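What Makes a Rental Listing Get Clicks in Grumden?
Final report, Housing and Cities project

When we picked this topic I thought it would be the boring one. I was wrong! By week three we were arguing over lunch about whether "cozy" scares people off.

Our question was simple: do the words in a rental ad change how many people save it? We used Flumus, the listing site most renters in Grumden check first, which shows a public save count on every ad. Over 6 weeks in spring we collected 200 ads for one- and two-bedroom apartments in two neighborhoods, Horrocks and the streets behind the old Prandix plant. We left out anything over 3000 a month, because those ads were mostly written by agencies and all sounded alike.

Each ad got a row in our spreadsheet with the rent, floor, heating, pet rules and word count, plus 13 words we wanted to track (bright, quiet, updated, charming and so on). We logged the saves every Friday.

The best surprise was how little the pretty words did. "Charming" made no difference we could find. Plain facts did much better – ads that named the bus line, or said which way the bedroom window faced, were saved more often than ads at the same rent that didn't. Pet rules mattered a lot too, even when the answer was no. I think people just want to know before they call.

Kitchens turned out to be the messy part. So many ads said "updated kitchen" with no detail that we had to split the word into two codes, one with specifics and one without. Only the first group did better.

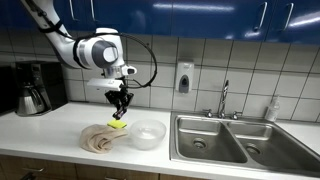
Figure 1. Kitchen counter with coffee maker, double sink and blue upper cabinets.

Limits: save counts are not the same as calls or signed leases, and Horrocks has far more students than the Prandix side. A few ads were also taken down and reposted, which set their counts back to zero. We kept the first version only.

Next time I would love to follow the same apartments through April and see which ones drop their rent.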